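Finish bench, December, started 7:40 a.m.

Back on the oil trials, because the last lot of Plendberg hardening oil went on lovely and then stayed tacky until everyone had a fingerprint in it. Vicente swears the can was old. The can has no date on it, so Vicente can go on swearing.

Plan for the test offcuts: sand to 100, vacuum, wipe, then one half goes on to 400 and the other half stops where it is. Thin coat on both. Sheila wants the Romum wax over the top on at least one piece. I wrote that down so she can see I wrote it down. 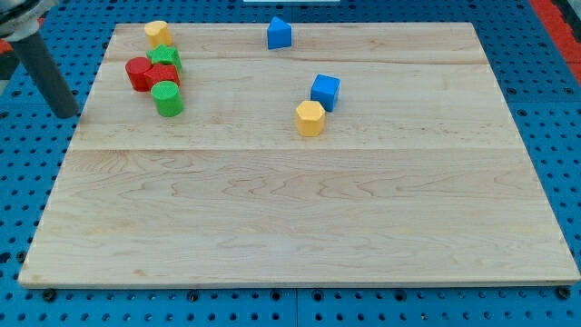
How long between the oil and the wax?
Overnight at the very least, and two nights if the shop is under 60. Wax over oil that hasn't cured gives you a kind of candle.

10:15. First coat on. The 400 half drank almost nothing, as the Henríquez book warned it would, and I now owe the Henríquez book an apology for what I said about it in the break room. The rough half went blotchy near the end grain. Second wipe with a clean rag after 16 minutes, which is one minute later than planned owing to a phone call about the Flellolcombe stair treads. They still squeak. They are stairs.

Rags hung flat on the outside line, not balled up in the bin. Vicente, this sentence is for you.

Glue lines are my other worry. Any squeeze-out left in a joint shows up pale the moment oil hits it, and no amount of optimism will color it back in. Scrape first, then sand, then wipe with mineral spirits and look at it sideways under the lamp.
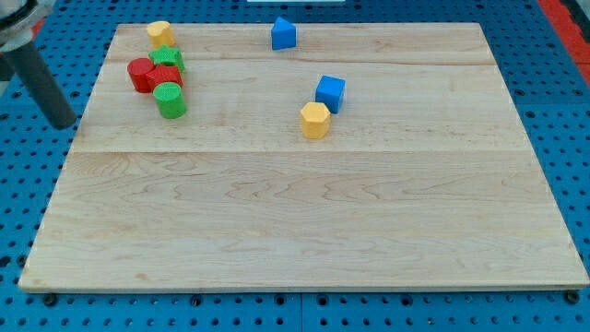

Can you fix a glue spot after the first coat?
Usually, if you catch it that day. Scrape it back with a card scraper, feather the sanding out a few inches, and oil the whole board again so the patch doesn't announce itself.

2:30 p.m. Offcut 19 is the best so far, and naturally it's the one where I forgot to note the grit. Sheila says it feels like 220. Sheila's thumb is now a measuring instrument.

Still to do: order more card scrapers, find the lid for the wax, second coat before lunch tomorrow.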